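Prultar Dikley two-channel rotary mixer, four months in

So I finally sold my old Leinonen. I know, I know. I said I'd be buried with that thing, and I learned to mix on it, and it has a sticker on the side from the first party I ever played. But the left cue button had been dead since February, the right channel dropped out whenever the bass got serious, and I was tired of smacking it in front of people. The Dikley is what I bought with the money (plus a lot more money), and I've now used it enough at home and out that I feel okay giving an opinion.

Basics first. It's a small rotary mixer with two channels, phono or line on each, a three-band isolator on the master, and a built-in echo with its own send knob per channel. No crossfader at all. If you cut and scratch, stop reading and go buy something else, you'll hate it. If you play long house blends, dub, slow weird stuff, keep going!

I paid 1029 dollars at Dandar, which made me feel a little sick walking out. It weighs 1167 grams with the power supply left at home, and that part I love, because my record bag already does enough damage to my shoulder. It slides in next to the sleeves and I forget it's there.

The sound is the reason to own one. I put on the same dub 12-inch I test everything with, a beat-up copy with June 29, 1999 penciled on the label by whoever owned it before me, and I heard a little tambourine thing way in the back that the Leinonen had been hiding from me for years. The low end is round and stays put. The phono stage is quiet too, even with the gain pushed higher than you should. I did an all-vinyl set at a friend's bar with a really ugly power situation and got no hum, where the Leinonen used to buzz like a fridge in there.

The knobs are big and they turn slow and heavy, like an old safe. First week I thought they were too stiff. Now every other mixer feels like it's falling apart in my hands. You can sit on a blend for three minutes, just leaning the new record in a hair at a time, and it never jumps.

The echo, oh man. It's one knob for time, one for feedback, and a tiny button that kills the dry signal. That's it, no screen, no presets. Push the feedback past three o'clock and it starts to howl and get dirty, and if you ride the time knob down while it's doing that you can take a whole room somewhere strange. I've used it to get out of so many bad mixes. Train wreck coming? Throw the snare into the echo, drop the record, everybody thinks you meant it.

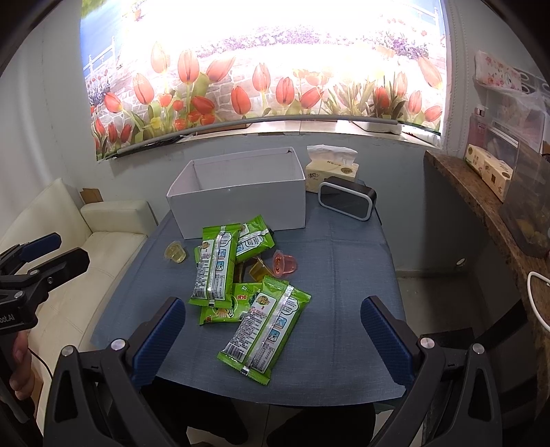 Jytte Baldursdóttir wrote in to ask if the echo locks to a clock or if you're stuck tapping it in by ear, and whether the isolator leaves any bass in when it's all the way down, since hers on the older model always let a bit of kick through.

Good questions, both. By ear only, no tap button, no sync of any kind. I got used to it faster than I expected, and with records drifting all over the place I kind of prefer it, but if you run a drum machine next to your decks it's going to bug you. On the isolator, the low band goes all the way to nothing on mine. I tried it with headphones and a very loud kick and got silence down there. The mid band does leave a ghost of the vocal if the record was cut hot. I've never heard the older model, so I can't say how far they've come.

Okay, complaints. The headphone output is weak. In my living room it's fine, but in a booth with a monitor pointed at my head I had it maxed and was still pressing the cups into my ears. For this price that's silly. There's also only one headphone jack, the big size, so bring your adapter or borrow one from somebody who will want it back.

The power supply is a wall brick with a plug that doesn't lock. I taped mine down after it wiggled loose during a soundcheck. It was a soundcheck, thank god, but my stomach still dropped. And the meters are so dim that in daylight you're guessing. I played an afternoon thing in a backyard and mixed with one hand cupped over the lights like I was protecting a candle.

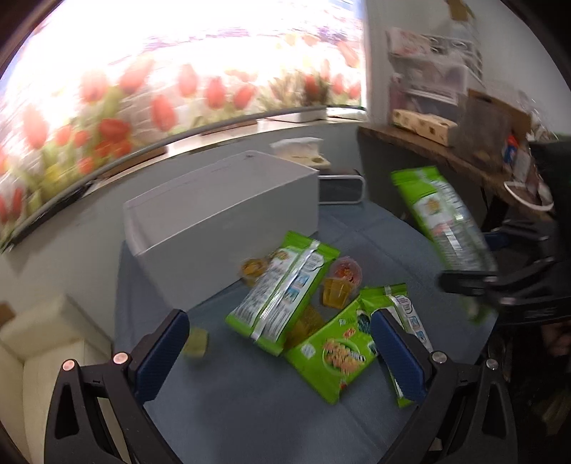 The manual deserves its own little rant. It's one huge sheet of paper, printed on both sides in gray type, with the important stuff (how to switch a channel from phono to line, which you need on day one!) buried near the bottom next to the warranty. Prultar folded it so many times that it will not lie flat for love or money, and after four months the lines are still in it, same as the fold creases running across that blue-gray tablecloth. The switches are underneath the unit, by the way. You need a pen tip. Don't do it with a set playing.

Would I take it over the Leinonen? Yeah, I would, and I did. I had one panicky night where I wanted my crossfader back and then it passed. I've done 16 gigs on the Dikley now and the only thing that's changed is that the volume knob on channel 2 has loosened up a touch compared to its neighbor. I can feel it but I can't hear it. I emailed Prultar and they told me it's normal and offered to check it for free if I pay the shipping, so I'm leaving it alone for now.

If you can find a used one, jump on it, but test the headphone jack and turn every knob all the way both directions while something is playing. Dandar had a demo unit out by the turntables last time I was in, and they'll let you bring your own records if you ask. I was there for over an hour and bought a slipmat so I wouldn't feel bad.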